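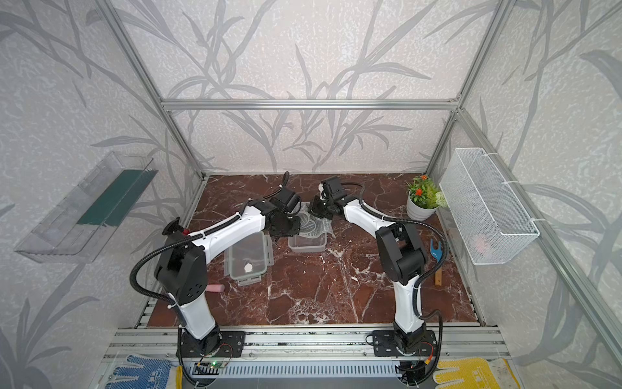 The Martinelli guitar plant in Jinov opened its floor to dealers on September 24, 2020. The tour ran 2 hours and followed the build order, starting at the wood store and ending at final setup.

Neck blanks are maple, quartersawn, and rest in a humidity-controlled room before any cutting. Carola Heitmann, who runs the neck shop, showed the truss rod channel being routed ahead of the fingerboard glue-up. Fret slots are cut in one pass on a gang saw. Frets are pressed, then leveled by hand on a jig that holds the neck under simulated string tension.

Bodies for the Flovero, the offset model introduced last year, are two-piece alder. The finish is nitrocellulose over a thin sealer coat. Buffing starts only after the lacquer has hung for several weeks, and the drying racks were full.

Pickups are wound in a side room. Timo Albers measures the DC resistance of every coil and pairs neck and bridge units by reading. The bridge pickup uses Alnico 5 magnets, the neck Alnico 2. Both are wax potted.

Output last year was 1,798 instruments, against a planned 2,000. The shortfall was put down to a late delivery of tuners. A short-scale bass, the Dundo, is due in November with the same bridge and a bolt-on neck. The prototype on the bench had medium-gauge flatwounds and a slightly high nut at the E string. Price was not given.

Contact | Dealer login | Copyright 2020 | Back to top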